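Chapter 4
Teaching by Showing

What you will meet in this chapter
Recording a task by hand
Why the same job needs doing many times
What makes a demonstration good or bad
Planning the Power Strip Project with your team
Words to know: demonstration, episode, gripper, policy, variation

Up to now, every robot in this book has done what it was told in lines of code. In Chapter 2 you wrote a program that moved an arm to a point, closed its fingers and lifted a block. In Chapter 3 you added a sensor so that the arm could cope if the block had slid a little to one side. Both programs worked well, and both were yours from the first line to the last.

Now try this. Take the plug of any lamp or kettle at home, with the wall switch off, and lay it on the table. Pick it up and turn it in your fingers until the pins face away from you. Then write down what your hand did, in enough detail for someone who has never held a plug to copy it exactly. How far did your thumb slide? When did your wrist begin to turn? Which finger let go first?

Most people fill half a page and then give up, and we hope you do too, as it is a wonderful thing to notice about your own hands! You have a skill that you can use perfectly and can hardly describe at all. Riding a bicycle is like this, and so is tying a shoelace or peeling an orange. Writing such a skill as code is slow, and the code tends to fail the moment the orange is a different size.

There is another way in. If we can't describe the skill, we can show it. We do the job ourselves, record the movements, and let a computer look for the pattern in the recordings. Engineers call this learning from demonstration, and it is the subject of this chapter and the next two.

4.1 The hand-held gripper

The simplest way to record a job would be to film somebody's bare hands. The trouble is that a robot arm seldom has hands like ours. It may have two jaws that open and close, and that is all. A film of five clever fingers is full of tricks the robot cannot use.

So we limit ourselves to what the robot has. The person holds a gripper in each hand and works through its jaws. Anything the person manages to do this way, a robot with similar jaws has a fair chance of doing as well. It feels clumsy for the first ten minutes. Then something clicks, and you will find yourself reaching for your pencil with the gripper still on.

The student team we follow in this chapter calls itself Drarent. They meet on Tuesday after lessons, and their job for the term is one you may know from Chapter 1: tidy a desk, find the loose plug, and put it into a free socket on a power strip. Nothing on the table is connected to the mains while they work, and the same rule applies to you.

They lay a plain board over the table first. A plain background makes small white parts harder to see, oddly enough, and the team argued over this for a whole meeting before deciding to keep it. Their reasoning was that real desks are often pale too. The strip goes near the middle, where both grippers can reach it, and the cable is set down in a new position for every try.
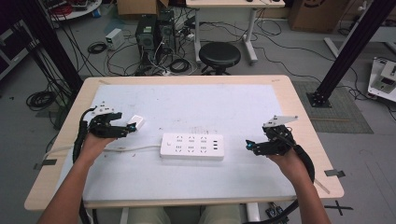 4.2 One episode, start to finish

A single recording of the whole job is called an episode. It begins with both grippers open and still, and ends when they are open and still again. Everything between those two moments is kept, including the fumbles.

By the end of term Drarent had 504 episodes. That sounds like a mountain of work, but the early ones took over 40 seconds each and the later ones far less. The team shared the job out so that no one person's habits filled the whole collection. Left-handed members were in great demand.

Why so many? Think about what the computer would learn from just one. It would learn that the plug always lies in exactly that spot and always points in exactly that direction. Move it by a thumb's width and the lesson is useless. Each new episode, with its small changes, tells the computer a little more about what matters and what doesn't. We call these planned changes variation, and you will design your own in Section 4.4.

4.3 Good and bad demonstrations

A good demonstration is steady, complete and unhurried. Watch out for these common faults when your team begins:

Starting to move before the recording has begun.
Letting a forearm pass in front of the parts, so that nothing can be seen of the grasp.
Resting a gripper on the table while the other one works, then dragging it.
Allowing a cable to catch on a sleeve. Roll your sleeves up.

A dropped plug is a different matter. If you drop it and calmly pick it up again, keep the episode! A robot will drop things as well, and it needs to have met the situation before. Drarent threw away all their drops in the first two weeks and were sorry later, when their robot let go of the plug and simply carried on towards the socket with empty jaws.

Try it yourself

You will need a pair of kitchen tongs, an unplugged power strip and an unplugged lamp lead. Work in pairs, 2 pupils to a table. One of you uses the tongs to bring the plug to the strip and line it up with a socket. The other keeps a log with three columns: where the plug started, which way it pointed, and what went wrong.

Swap after five tries. Then compare logs and talk about these points:

Did you each approach the plug from the same side?
Which starting position was the hardest, and did you avoid it without meaning to?
If a computer saw only your partner's tries, what would it believe about plugs?

Keep the logs safe - you will need them in Chapter 5, where we turn recordings into numbers.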